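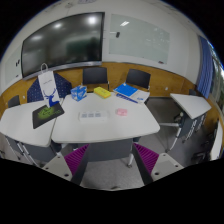

3 min read

Renting after the host family: speaker notes
Talk for the Brisdale evening, December 2024

Slot is 10 minutes, then questions. Speak slowly. Do not read the slides aloud.

Slide 1. Title

Good evening, and thank you for the invitation. I work for Puso, a small housing project with one office in Brisdale and one desk in Nurgate. I came to this country myself with two bags, before this war, so please forgive my grammar when I get excited.

Tonight I will speak only about one moment: when a family from Ukraine leaves the home of their host and looks for a flat of their own.

Slide 2. The moment nobody plans

When people opened their homes, most of them thought of six months. Many guests also thought of six months. Then the children started school, the mother found work, and everybody was still sharing one kitchen.

I want to say clearly that a host who asks for the room back is not a bad person. We had hosts who cried in our office. They had a daughter coming home with a baby, or they were simply tired.

(Pause here. Some hosts will be in the room.)

Slide 3. What the family meets

Since July we have helped 45 households to look for a private flat. The same problems come again and again.

The agent wants a guarantor who lives in the country and owns a house. The family does not know such a person, or they know only the host, and it is hard to ask a host for one more thing.

The agent wants a credit history. A person who was a bookkeeper for twenty years in Kharkiv has no history here at all. On the computer she does not exist.

The visa has an end date. The landlord sees the date and stops reading. We now send a short letter which explains how the extension works, and we send it before the viewing.

Slide 4. One household

I will not give the name. A grandmother, a mother and a boy who was in his exam year. They wanted to stay near his school. They found two rooms on Bielecka Court in Nurgate, on the second floor, and the landlord said yes.

The deposit and the first rent together came to £1453. They had half. Our loan covered the other half and they pay it back every month. The grandmother brings the receipt to us by hand, although I told her many times that we can see the payment on the screen.

(If time is short, leave out the receipt.)

Slide 5. What we ask from you

If you are a host: tell your guests early. Three months is good. Three weeks is very hard, especially near Christmas when the agents close.

If you are a landlord: please meet the family before you look at the papers. We will sit at the table with you and interpret.

If you work for an employer: write a proper letter about the contract, with the hours and the pay on it. We receive letters which say only "she is a good worker". It is kind, but the agent cannot use it.

Slide 6. Contact

Leave this slide up during the questions. The office number is on the leaflets by the door.

Likely questions

Does the loan have interest? No.

Do you help families from other countries? Yes, with the search and the papers. The loan fund was given for Ukrainian households only, and we are looking for money to change this.

Can a guest stay with a new host? Sometimes, but there are few new hosts in Brisdale now. Do not promise anything. Take the person's telephone number and call the next morning.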